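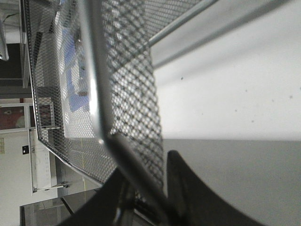 Went to the open day at Drolora this morning. 40 visitors, split into groups of 6. Mine was led by Muthoni Shirima.

The arm was working with metal mesh baskets. She said thin round handles are harder for it than boxes, and that shiny wire confuses the depth reading.

Awuor Lema asked about cycle time. It's 11 seconds per basket at the moment. They want it lower by May.

We could ask for the arm to be stopped and look at the fingers up close. Plain black, two of them.

Next open day isn't set yet. Sign-up is at the front desk, and parking is behind the building.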